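Paper day. After four years of "nearly there", our two-armed mug rack study is out. It's about whether a robot learns faster if you show it fewer demos, but messier ones. Thread, sorry. 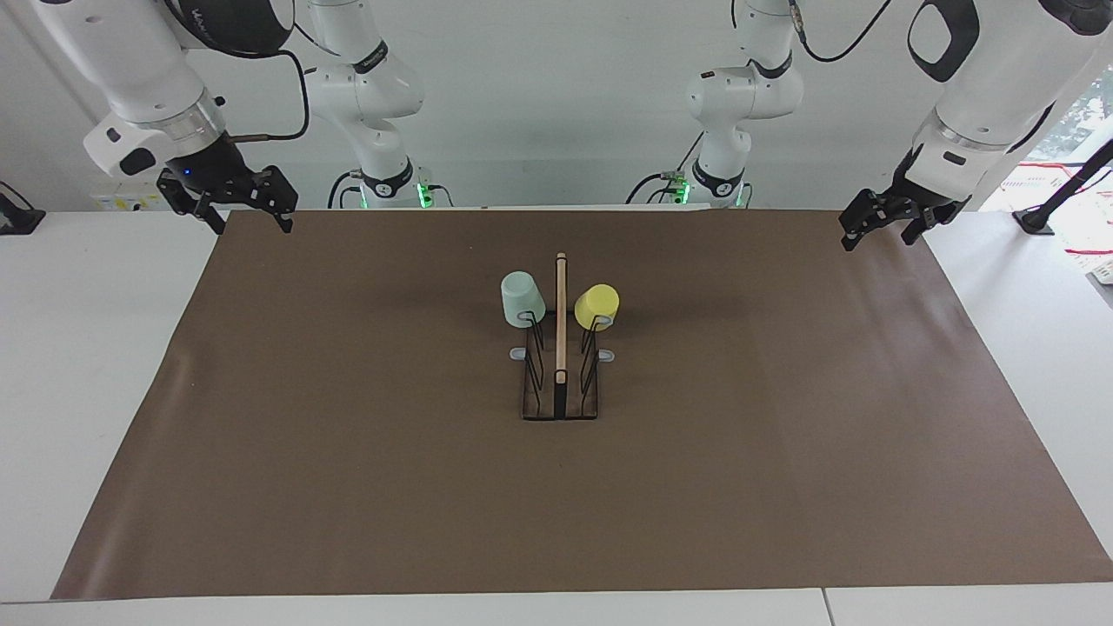 Photo: Sibel Tuncer / Ekach

The standard recipe is 3000 tidy demonstrations, every cup starting in the same polite spot. We gave Zoubi, our policy, 1000 untidy ones. Cups on their sides, rack turned a bit, operators told to fumble and recover.

Tidy training won on tidy tables, as you'd expect. Move the rack a hand's width and it went on hanging cups on the air where the rack used to be. Very confident about it, too.

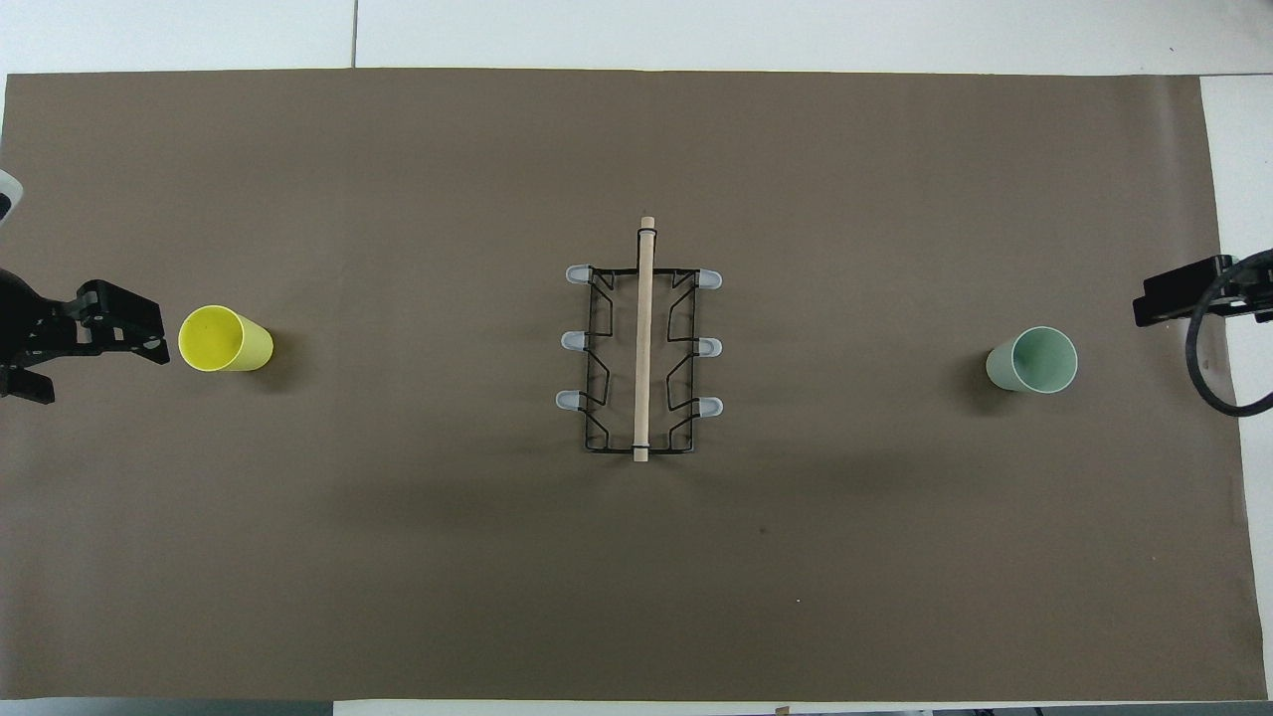 Zoubi managed 78 per cent on layouts it had never met. The rest were mostly cups let go a touch early, a failure I recognise from my own kitchen.

Reviewer 2 asked if we'd considered larger cups. We have now considered them.

Code and all the fumbling are on the Jollinska page. Next up, saucers, God help us.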